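Community > Clakcombe > News

Old calculators wanted, and yes, pink ones count

If you have a calculator sitting in a junk drawer, Benvinda Caldeira would like to have it. She runs the repair table at the Desten Street library here in Clakcombe, and this spring she's getting desk calculators ready for the adult math classes that start up again in October. I stopped by to drop off two of mine (one from college, one from I have no idea where) and ended up staying most of the afternoon!

The goal is 100 working calculators. Amos Hutchins, who teaches the bookkeeping class, told me he wants the kind with big keys, and he's a real fan of the memory buttons. I had to confess I've never once used M+ on purpose. He showed me, and I've already forgotten. 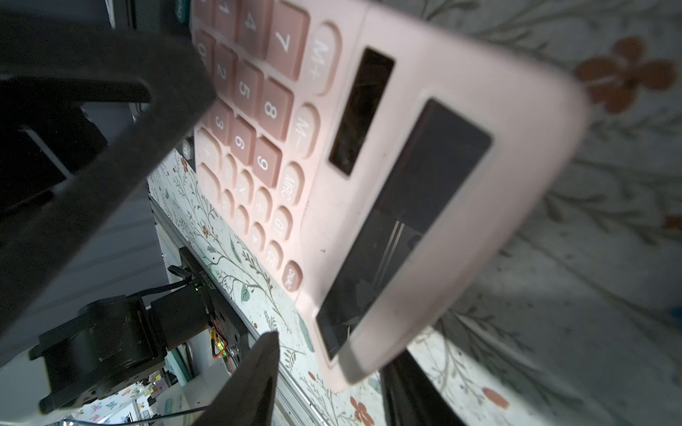
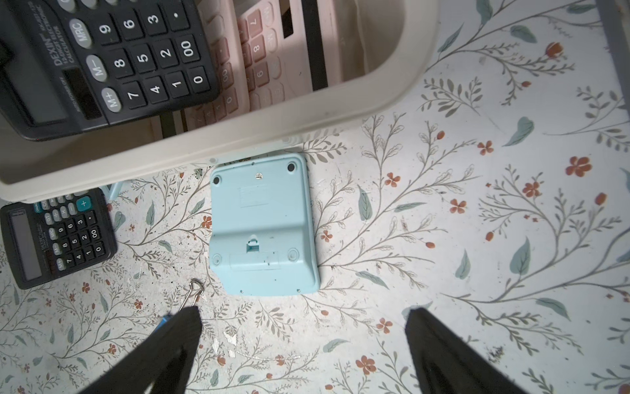 Pink ones, a light blue one, and a big black DEXIN with 12 digits.

My favorite part was hearing what turns up in the donation box. Benvinda has found grocery lists tucked into the cases, a bus pass, and once a five-dollar bill, which went straight into the battery fund. She says the most common trouble is an old battery that leaked, and a cotton swab with a little vinegar takes care of a lot of that. The ones she can't save get taken apart for screws and covers, so don't throw yours out just because it's dead.

Slim pocket ones are fine too, but please, no printing calculators. Imani Oyelaran at the front desk says they have no place to store the paper rolls.

You can leave yours at the front desk any time the library is open. Put a note on it if you know what's wrong. If you'd like yours fixed and returned, write your phone number on the note and Benvinda will call when it's ready.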